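Tratgate Workshop Users' Group
Minutes of the monthly meeting, November 2018

Present: Analyn Castillo (chair), Geetha Kartha (minutes), and the usual faces from the Clemmont bench and the Kurek bench. Apologies were received from the night crew, who were missed, as was their coffee.

1. Minutes of the last meeting
Read and agreed, with one correction: the spare cable for the Flumimov cell is in the blue cupboard and always has been. Geetha is sorry for the hunt this set off.

2. The Flumimov cell: wrist camera and fingers
Analyn took us through the upkeep of the drawer cell, and we were glad she took her time over it, as several of us had only ever seen it running. The gripper should be fully open before anyone judges the camera view. Both fingertips ought to show at the bottom with clear table between them, and the drawer unit should come in toward the side. If a finger has crept inward, check the mounting screws before touching any settings. 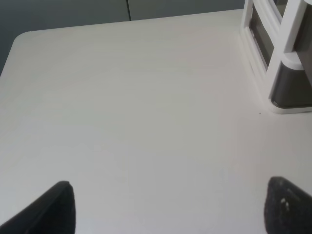
Wrist camera view, gripper open, drawer unit at upper right.

There was a good long talk about the finger pads. The right one has white specks on its face, and opinions differed on whether they are lint or the start of wear. Geetha will go over the pad with a dry lint-free cloth and then look at it under the bench lamp. If the specks stay put, we change the pads on both fingers as a pair, which takes 20 minutes if the little hex key is where it should be (please, everyone, put it back!).

3. Drawer position
The Clemmont bench asked how far the unit can shift before the taught positions need redoing. Analyn's answer was 2 millimeters, and she would be happier with less. Anyone who bumps it should say so in the log, and no one will be cross about it. After any bump, run the drawer routine at 30 percent speed, with a hand near the stop button, and watch how the fingers clear the open drawer. 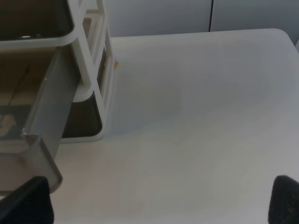 Drawer partly out, with the fingers open beside it.

Kurek bench wondered about leaving the drawer out between runs to save a step. After some friendly back and forth we agreed to close it, so that whoever comes next starts from the same place.

4. Cleaning the table
Wipe down before the first run and again after lunch, paying attention to the foot of the drawer unit, where crumbs and bits like to gather. Use a damp cloth on the top and a dry one on the drawer fronts. Spray goes on the cloth and never near the camera. 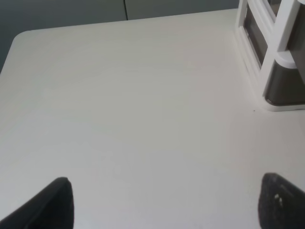 Tratgate Users' Group Minutes, No. 12, page 2

5. Actions
Geetha: clean the right pad, report back, order a spare pair if needed.
Analyn: write up the camera check on one sheet and tape it inside the cupboard door.
Kurek bench: find the hex key.

6. Any other business
Thanks were given to Analyn for her patience with all our questions. The full service of the cell stays set for April, and names for helping with it can be given to Geetha at any time.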